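Plant open day at Strömberg, notes from the day

Typed this up Thursday night so forgive the state of it. Margit Sundqvist asked for two paragraphs for the installers' newsletter. It's longer than that. Cut what you like, Margit.

Went over to the Strömberg works in Cakcombe, where they build the Drolska water heaters. Tank type, electric and gas, plus the heat pump model they want us all selling. Five of us from the shop and a few faces from the coast. Doors at 8:30, coffee, name badges, safety shoes if you hadn't brought any. I had. Rizal hadn't and got a pair two sizes up, clomped round in them all day.

Getting there

Take the river road. The highway exit is closed for the bridge work and the sign for the detour is after the place where you need it. Parking is behind building C, not in front. In front is for deliveries and they will come and find you.

Tank shop

Started here. Loud, ear plugs compulsory. Steel comes in flat, gets rolled, seam welded down the side, then the top and bottom heads go on. Line does 111 tanks on a normal shift according to the board by the door. Folke Ekström took us round, he's run the shop since before the move and knows every weld on the thing. Good guide. Talks fast. Walks faster.

Then the glass lining, the bit I wanted to see. Slurry gets flushed round inside the tank, drained, and the whole lot goes through the furnace at a temperature I wrote down and can't read. High 800s C, I think. You feel it on your face from the yellow line. Comes out the far end glowing dull, then a long slow cool on the overhead hooks. Folke says most rejects are thin spots near the fittings, where the slurry doesn't want to sit. They patch nothing. A bad one gets blasted back to steel and goes round again, once only. Second fail is scrap.

Asked about anode rods. Everybody asks about anode rods. Magnesium as standard, aluminum on request for smelly water, powered one as an option. He was blunt that a customer who never changes the rod is buying a tank every eight years or so instead of fifteen. He had a sawn-up one on a bench from a house with a softener and no rod left, just the wire. Ugly. I'd pay for one of those for our counter, people would get it in two seconds.

Test bay

Every tank is pressure tested, not a sample. Filled, pumped up, held, drained. One in 80 gets pulled for the full cycle test, pressure up and down day and night until somebody gives up. There's a row of them in a cage at the back thumping away. One had a tag from last July and was still going.

Relief valves are tested seperately, on a rig made by Udivex. Same outfit does the thermostats now. I brought up the trouble we had with the old thermostats sticking at the top of the range, and got a straight answer: bad batch of contacts, they know, send them back, they'll swap without the paperwork. So anybody with the old style sitting on a shelf, box them up this week please.

Heat pump model

Long session, chairs, projector, too warm. Idun Kvam did this one. Short version:

Needs air. A closet will not do unless you louver the door or duct it. She had photos of some terrible closets.
Needs a condensate drain. No, you can't run it into a bucket.
Weighs more than you think. Two people, always, and a proper stair dolly.
Filter on the top wants cleaning. Customer can do it. Customer won't. Put it on the annual visit.
Noise, like a fridge on a bad day. Not under a bedroom if you can help it.
Reheat is slow on heat pump only. Family of five with three teenagers, set it to hybrid and leave it there.

Price to us is dropping by $29 on the small one, and nothing on the big one. Rizal Sembiring asked whether that was a joke. Apparently no.

Lunch and the other building

Lunch in the canteen, fish or a bean thing. Had the bean thing. Fine. Afterwards you could wander between the showroom and building D until two o'clock, and most people did both.
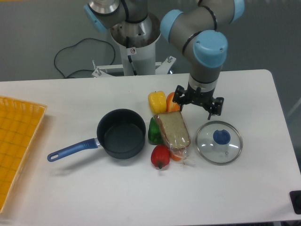
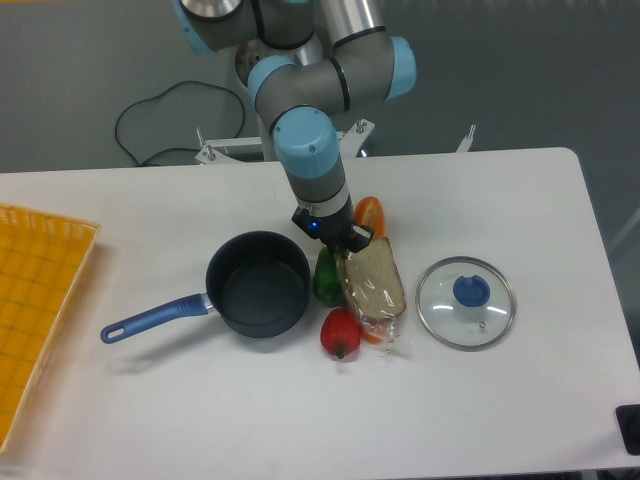
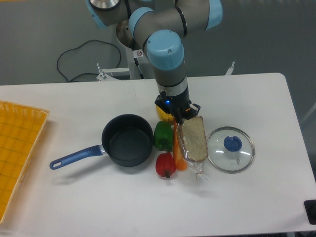 Recovery rates, or why the customer runs out

Best talk of the day and the least attended, becuase it was straight after lunch. Embla Kvam, works on sizing. (Yes, Idun's sister. Yes, everyone asked.)

Her point was that we sell on gallons and we should be selling on first hour rating. Big slow tank can lose to a smaller quick one on a school morning. She made us do it on paper for a made-up house: two showers, one sink, washing machine on a timer. Half the room sized it too big. I sized it too small. Embarrassing.

Things I wrote in the margin:

Ask what time people shower before asking how many people there are.
Ask about the tub. Always ask about the tub.
Check the incoming water in winter, not on the day you happen to quote.
A mixing valve with the tank set hotter gets you more useful hot water out of the same tank. Valve has to be there though, no valve, no turning it up.
Old shower heads eat everything. Swap the head first, quote second.

There's a sizing sheet, one page, both sides. I have a stack in the van. Proper file is coming by email once Embla has fixed a mistake in the second table, so don't use the second table.

Warehouse and spares

Quick one, we were running behind by then. Spares stock is 900 lines, down from a lot more, since they dropped parts for the oldest square-jacket tanks. If you look after any of those, elements are still available, gaskets are still available, jackets and lower thermostats are gone. Told them that's a pain for us. Two rental blocks on my round are full of the things. The fellow on the desk took my number and said he'd look for leftover stock. We'll see.

Orders before 3 pm go same day. Emergency tanks, for the no-hot-water calls, can be collected from the gate up to 7 if you phone first. PHONE FIRST. They were very clear, someone has been just turning up. Was it us? I've a feeling it was us.

Damage in transit: photograph it on the pallet before you cut the straps. After the straps are off they'll argue.

Questions from the floor, the ones I caught

Extended warranty on the glass-lined tanks? Only with a registered install and a rod check at year three. Sticker on the tank, dated, signed.

Can you lay one down in the van? Electric, yes, on the side marked on the carton, and not for long. Heat pump, no. If it does get tipped, stand it upright and leave it a full day before switching on.

Expansion tank? They want one anywhere there's a check valve or a pressure reducer on the line in. I'd have said the same. A couple of people looked at their shoes.

Flush every year? On hard water yes. On a tank that's never been flushed in ten years, Folke said he'd think twice, the drain valve may not shut again. Have a cap in your pocket.

Is the white jacket coming back? No idea why that one got such a long answer. Maybe.

Odds and ends

Bring ear plugs of your own, theirs are the foam kind that fall out.
Tour is on your feet for most of three hours, with one set of open stairs. Tell them beforehand if that's a problem and they'll take you round on the flat.
No photos in the furnace hall. Elsewhere ok.
Next open day isn't fixed. Margit has the contact and will put names down, she's already got mine.
Whoever picked up a grey jacket with a tape measure in the pocket, that's Rizal's, he'd like the tape measure back at least.

Left at four, home by six with the bridge traffic. Sizing sheets are on the passenger seat, help yourselves.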